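Teaching a Policy to Swap a Drive Caddy
Posted by the Wukell bench, 12 September 2026

Computers are good at a great many things, and being taken apart by other computers is a recent addition. What follows is how we train the drive-swap skill in Wukell. You'll want 48 clean demonstrations before the first training run, and a chair you like.

Step 1. Record the grasp
Start each demo with the fingers open, then come in on the caddy from below. Keep the blue handle in the wrist view as the caddy tilts. The policy leans on that handle for orientation, and a demo where it vanishes teaches mostly optimism.
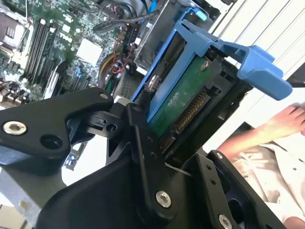
Step 2. Label the phases
Cut each demo into approach, grip, tilt and clear. Our labeling tool, Brunorby, guesses the cuts from finger force. It guesses "grip" with great confidence whenever anything touches anything, so check by hand.

Step 3. Train on both views
Feed the wrist and bench cameras together. With the tower on its side, the bench view covers the drive bays and the parts tray next to the case, and that is where the policy learns which way is out. We trained for 11 hours. Wrist view alone solved 9 of 167 trials, a figure we have printed and hung up.
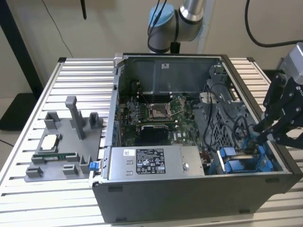 Can I skip the bench camera if my wrist camera is a good one?
You can, but expect the arm to lose track of the bay once the caddy fills its view. Sharper pixels of the same blue plastic didn't help us.

Step 4. Test with the speed limit on
Leave it on for the second test too.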